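3/1/20

Long day, up early. Writing this at the kitchen table before I forget the order of things.

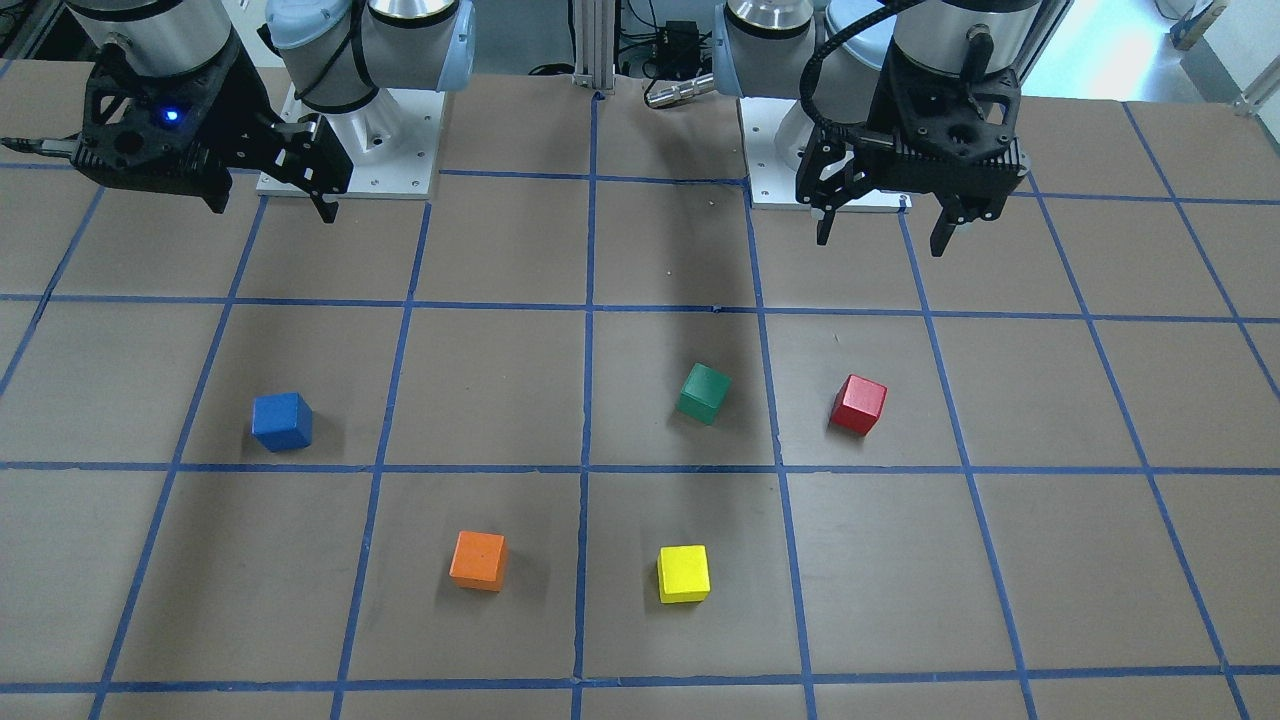

I was on the bench by seven and stayed there until lunch, which is how most days go since they moved me off packing. The job is still colored cubes. I put them out on the squares, start the run, watch, write down what the arms did, and put the cubes out again. Harkosness wants the sorting solid on the blocks before we try it with real Claltivine parts, and I can see the sense in that even if my back can't.

Did 30 runs before the break. The left arm was fine. The right one stopped twice on the blue and I had to clear it from the screen and start over. I logged both. Last month I would have gone to find someone, and now I am the someone, so that is one change.

The bigger change is on the floor. The Lustard line used to have 13 of us on it per shift, hand sorting into trays. When the first pair of arms went in last November they took the end station, and then the two next to it. No one was let go, they kept their word on that so far, but the people from those stations are on packing or in the cage, and two took the move to the Gbeho building across the road. That is a longer walk from the bus and they don't get the same break times as us, so we don't eat together anymore. I notice that more than I thought I would. The table by the vending machine is half full at lunch.

My wrists are better. I should put that down too, to be fair. I sorted by hand for six years and used to wake up with my fingers numb, and I haven't had that since before Christmas. What I have now is sore eyes and a stiff neck from watching. It's a different kind of tired. By two o'clock I have hardly moved and I still want to lie down.

The meeting was at three. They showed us a number, 1424 trays for the week off the end station, and said the hand rate was some 500 less. I don't think they counted the trays that came back. I asked about it and was told it would be looked at. Somebody from the cage asked if the bench job pays more than packing and the answer was that the grades are under review. I get the same as I did on the line. I was hoping to hear something today and I didn't.

They also want me to write up how I used to tell a good part from a bad one by feel. One page, by the end of the month. I tried on the bus and got three lines. You roll it under your thumb and if it catches, it goes in the left tray. I don't know how to say what catching is. I'll try again tomorrow with a few parts in front of me.

Retaped the bottom of my good boots when I got home. Soup for dinner, the last of the bread. Need to call about the water heater and bring my other glasses to work.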